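Cumidetti Couple From Hit Show 'Molell' To Wed In May, Network Confirms

FOR IMMEDIATE RELEASE

Its official. The two leads of the Cumidetti drama Molell are engaged and will marry this May at the Zilley estate. Small ceremony first, 197 guests, then a bigger party for cast and crew — around 600 expected.

Engagement news came out on the season finale livestream. Fans sent in 900 questions before the hour was up. Most asked about the dress. No comment on the dress yet, sorry.

Outfits for both by Ikeda. Music to be anounced.

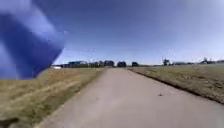 Media Access

Press passes limited to 300. Apply through the Cumidetti press desk by 5 p.m. on closing day. No phones at the ceremony. Party photos released next morning, free for editorial use with credit.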